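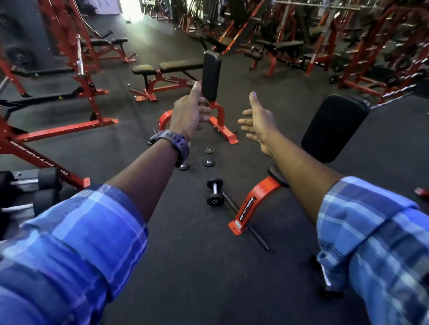
A reader in Kastbridge wrote to say that her garage shelf came down in August with four cases of canned tomatoes and a box of floor tile on it, and that she had always been told to put the heavy things up high so the children couldn't get at them. She wanted to know what she should have done instead, and whether the wall could be saved.

The wall can be saved. Patching is covered at the end of this page. The rest deals with heavy things in the house, garage and basement: where to keep them, how to pick them up and how to keep them from marking whatever they sit on.

Where heavy things go

Put the heaviest things between your knees and your waist. Most people fill the floor first, then the top shelf, and leave the middle for light boxes they could have reached anywhere. Swap them. Paint cans, cast iron, jars, tile, bagged salt and toolboxes belong in the middle. Empty coolers, gift wrap and seed trays go on top. The floor is for things you can roll or slide.

If you have small children, a locking cabinet at waist height is safer than a high shelf. Anchor the cabinet to the wall before you load it.

Shelves that hold

The number printed on a shelving box is for weight spread evenly across the whole shelf. A shelf rated for 100 pounds will bow with a good deal less than that piled in the center. Keep the heavy items close to the uprights. If a shelf has begun to sag, empty it and turn it over if the design allows, then load it more lightly.

My own basement unit is an Admasu, the bolt-together kind. The whole unit is rated for 2,000 pounds and I have never come near it. It rocked from the first week all the same, and the floor was to blame. Basement floors nearly always slope toward the drain. Shim the low feet with composite shims, check with a level both ways, and tighten the bolts again after a month.

For shelves on brackets:

Find the studs and mark them with painter's tape before you measure anything else.
Drive the screws into studs. Drywall anchors are fine for a coat hook.
Use a bracket at least two-thirds as long as the shelf is deep.
Put the long leg of an L bracket against the wall.
Drill pilot holes. Old studs split.

Picking things up

Clear the path before you lift. Open the door, move the mat, and decide where the thing is going to be set down. A box you have to hold while someone moves a bicycle out of the way is twice the box it was.

Then get close. A weight held against the body is far easier on the back than the same weight at arm's length. Bend at the knees, take hold, and stand up slowly. Turn with your feet.

Test the box first by tipping one corner. If the corner doesn't want to come up, split the load. Books are the usual trouble. I use the smallest cartons the hardware store sells for books and fill the bigger ones with bedding.
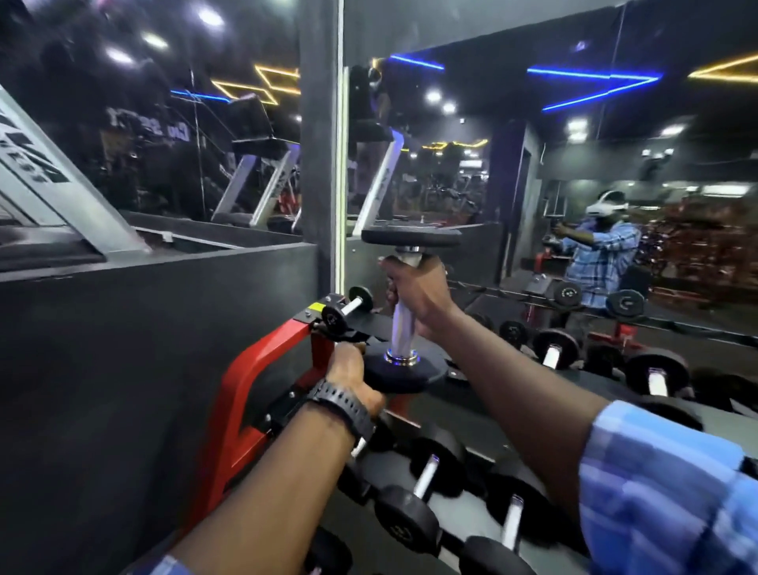 Propane cylinders, full paint cans and big jugs of detergent cause more sore wrists than furniture does, mainly from being swung around by one hand. A handle only tells you where to start. For anything dense, use both hands, the way a dumbbell is being handled in the photo, with one hand on the handle and the other wrapped around the underside of the bottom plate. A five-gallon bucket can be carried the same way for a short distance, one hand on the bail and one under the rim of the base. Put on gloves if the base is gritty. When you set the bucket down, take the lower hand away first and let the near edge touch before the rest.

Wire bails on old buckets cut into the fingers. Slit a short piece of garden hose lengthwise and snap it over the wire. It lasts for years.

Protecting floors

Rubber and vinyl flooring don't get along. Rubber feet, rubber-backed mats and old tires can leave a brown or yellow stain on vinyl that no cleaner will take out, and it may not show until you move the mat. Put a piece of plywood or an undyed rug pad in between. On sealed concrete the mark is usually only on the surface and will come up with a degreaser and a stiff brush.

On wood, use felt pads under anything that gets moved and hard cups under anything that doesn't. Check the felt twice a year. Grit works its way in and then you have sandpaper. I've bought several kinds, and the Plutetti stick-on pads held best on chair legs – the round ones, anyway. The square ones peeled at the corners.

To move a heavy cabinet across carpet, use plastic sliders. Across wood or tile, use a folded moving blanket under the feet and pull low. Take the drawers out first and number them on the back with chalk.

Keeping metal and rubber in shape

Basements and garages are hard on bare metal. Wipe chrome and plain steel with a dry cloth before it is put away, and once or twice a year go over it with a drop of light oil on a rag and wipe off all you can. Patterned grips hold dust and skin oil, so work a dry nylon brush around them before you oil anything, and keep the oil off any part you hold.

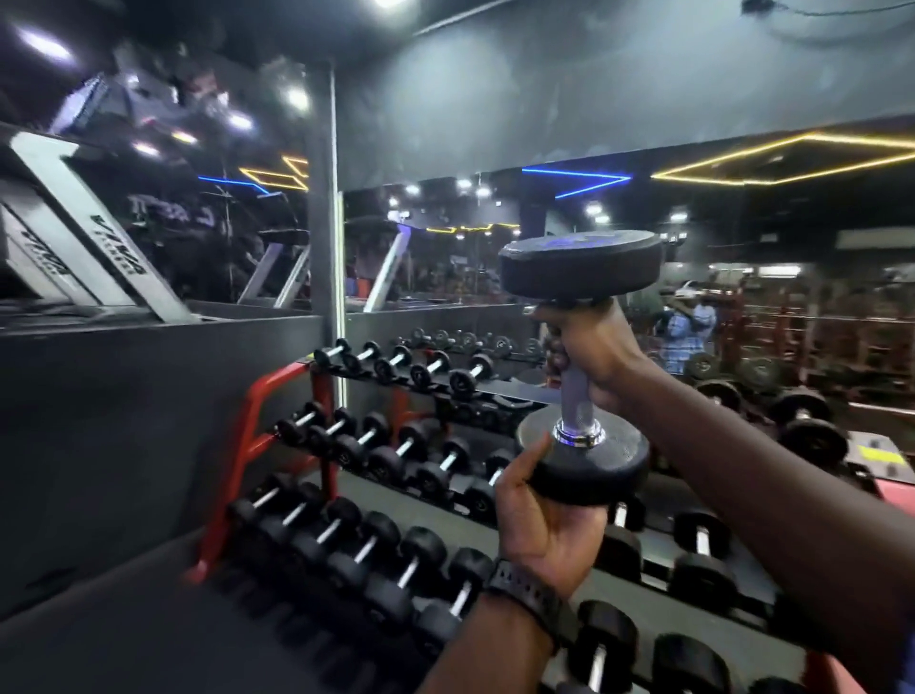
For light rust, crumple a piece of aluminum foil, dip it in water and rub gently. Wipe often so you can see what you're doing. Leave it alone once the rust is gone, as further rubbing dulls the finish. If the plating has flaked, the rust will be back, and a coat of paste wax will slow it down.

Rubber wants a mild soap and water and nothing else. Solvents soften it, and the shiny sprays sold for tires leave it slick, a bad idea on anything you have to grip or stand on. Mix a squirt of dish soap into a bucket of warm water, wipe, rinse, and let it dry out of the sun. A chalky bloom on old rubber is normal and most of it will wash off.

If everything in the basement rusts, the air is too damp. Run a dehumidifier with a hose to the drain so that it doesn't depend on someone emptying the tank. In my old house in Fundutdale I also kept the shelves a hand's width off the outside wall, and the tools at the back stopped spotting.

Patching the wall

Pull out any loose anchors and cut away torn drywall paper with a sharp knife. Holes smaller than a dime can be filled with spackle in two thin coats. For anything larger, use a stick-on mesh patch and joint compound, spread a few inches past the mesh on all sides. Setting-type compound in the 30-minute size gives you time to work without waiting overnight between coats. Sand lightly, prime, then paint.

Put the new shelf on studs, even if it ends up a little left or right of where the old one was, and keep the tile on the floor against the wall until you're ready to use it.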